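Gridthorpe Robotics Club - clay poke task, how to run it

Notes for whoever takes over the May sessions. Wrote this fast so ask Nosipho Engelbrecht if something's off.

What you need
Arm with the single pointed finger fitted. Wrist camera plugged in. Bowl. Clay, one good handful. Laptop with the Kekana script on it, room 406 login.

Steps
1. Knead the clay till it's soft. Lump it in the bowl, don't smooth it, the lumpy surface is fine.
2. Home the arm. Wait for the beep. Wait for teh beep!
3. Jog the finger down by hand control until it just touches. Save as zero.
4. Set depth to 10 mm, speed to 25 percent. No faster, please.
5. Run one poke. Look at the camera view before you run the next.
6. Move over, repeat. Five pokes is a full set. Name the folder with your team name, not "test".

If the finger drags the clay up with it, slow the retract. Bowl creeping? Damp cloth underneath. Wipe the tip between sets, dried bits throw the zero out and then your depths are garbage.

Wrist view should look something like this, finger at the bottom, clay sitting in the bowl:

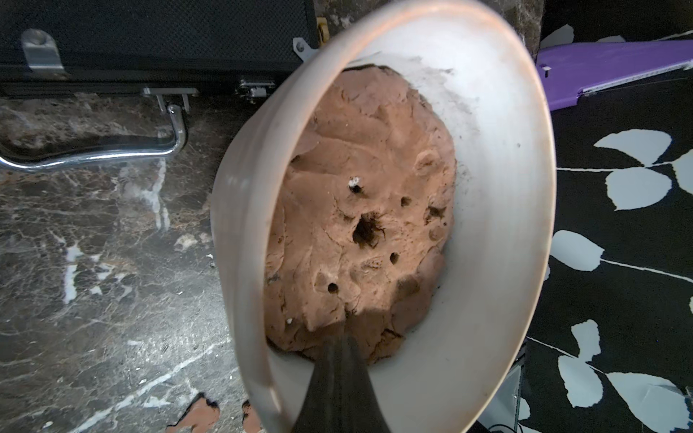 Fingertip at the edge of the clay, one big hole and four smaller ones.

Packing up
Clay back in the bag, squeeze the air out. Arm parked, then power off, in that order. Copy your folder to the Loltasik drive, colour tag it green once its checked.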